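Laundry, Patience and a Pair of Gray Fingers: A Talk With the Founder of Gavosent

The founder of Gavosent would like it known that she does not enjoy doing laundry. She said so within a minute of our sitting down, before the tea had been poured, and she came back to it three or four times over a long and very pleasant morning. "People assume I must love it, to have spent this much of my life on it," she said. "I love having it done. I love a drawer full of folded shirts. The part in between I would give away to anybody who'd take it."

Her company's first product for the home is called Lusix, and it is meant to take that part in between. Lusix is a mobile arm with a two-fingered gripper and a small camera at the wrist, and the service that comes with it (you can't buy the arm without the service, at least for now) covers setup, a visit to teach the robot your machine and your basket, and a support line staffed by the same people who did the teaching. The company is taking sign-ups for a home trial, and I had come with a list of questions from readers, most of them some version of "Will it really do my wash?"

She laughed at that one. "It will do a good deal of your wash. It will open the door, take the clothes out, put them in a basket, and put clothes in if you've sorted them. It won't find the sock behind the dryer. It won't treat a stain. I'd rather say that now than have somebody say it to me in May, when the first trial homes finish up."

I asked why laundry, when so many other firms seem to be chasing dishes or vacuuming. She thought about it for a while and then told me about the apartment the company started in, which had one washer shared among the whole team, and how the thing was always full of somebody's clothes. "You'd come in with your bag and there would be a load sitting there, finished, and you'd stand and wonder whether it was rude to move it. A robot has no manners to worry about. That was the whole business plan, for the first few weeks."

The early going was slow. The first gripper was borrowed from a design for picking up boxes, and it turned out that boxes and bath towels have very little in common. A box stays the shape it was when you reached for it. A towel slumps, or drags three other things along with it, or slides out from between the fingers on the way up. The team went through a long run of fingertips, which she keeps in a cookie tin on her desk and was happy to tip out for me. Some were soft, some ridged, and one looked like a shoehorn. "That one was mine," she said. "It was terrible."

The fingers on the trial units are made for Gavosent by a small shop called Pakzad, and she speaks of them the way other people speak of a good mechanic. The wrist camera's software comes from another partner, Kudeo, and it's the piece she gets most excited about. The camera rides right behind the fingers, so the robot's view of the job is low and close, much nearer than a person would care to put their face. "When I first looked through it I felt like a cat," she said. "Everything is enormous. The basket is the size of a car."

Teaching is done by a person, in the customer's home, guiding the arm through the job by hand. I had supposed this would take days. She said the standard visit covers 10 full loads' worth of practice, with the clothes going in and out over and over, and that most of that can be done with the machine switched off. Before that, the team had practiced 1000 unloadings in its own workshop, with every kind of clothing the staff could be talked into lending. She herself gave up a good sweater. She hasn't asked for it back.

Doors, it seems, are the hard part. I would have guessed the clothes, and so had she. But front-loading washers each have their own idea of how a door should open, how far it swings, and how long it stays locked after a cycle, and a robot that tugs too early is a robot that breaks something. Lusix is taught to wait, try gently, and then wait again. "We spent a whole season on patience," she told me. "If it pulls and the door says no, the arm lets go and backs off. I wish my children did that." 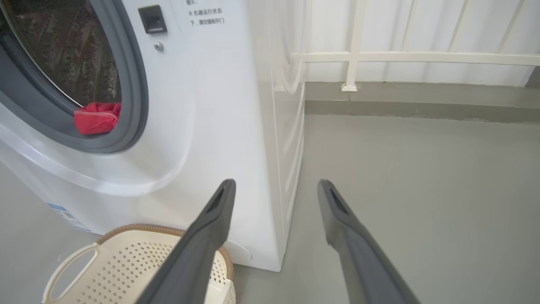
The next worry is the single thing left behind. One small garment lying low in the drum is harder for Lusix than a full load, she explained, as the fingers have to reach in under the rim of the door and pinch something thin against a curved wall. The robot takes another look inside before it calls a load finished, and if it can't get hold of something after a few tries it sends a message to your phone. She was quite frank that the message still goes out more often than she would like.

On price, she was careful. The trial costs $200 to join, which goes toward the service if you decide to keep it, and the monthly rate after that is $55. The company hasn't settled on what it will charge once the trial is over. I pressed a little and got another cup of tea.

Readers also wanted to know about the camera, and fairly so. She said the pictures taken during teaching are used only with the household's written permission, that the arm's camera is off when no job is running – there's a shutter you can close with a thumb – and that anyone in the trial can ask to have their pictures erased. She would like more people to ask questions about it, and said the ones who do tend to be her best customers later.

And folding? She put her head in her hands, quite cheerfully. There is a folding project. It lives in the back room, and it can do a washcloth, and on a good day a pillowcase. She took me in to see it on my way out, and we stood there for some time – longer than either of us had planned – while it worked its way toward the second corner of a dish towel.

Sign-ups for the home trial are open through the Gavosent office, and households with a front-loading washer will be placed first.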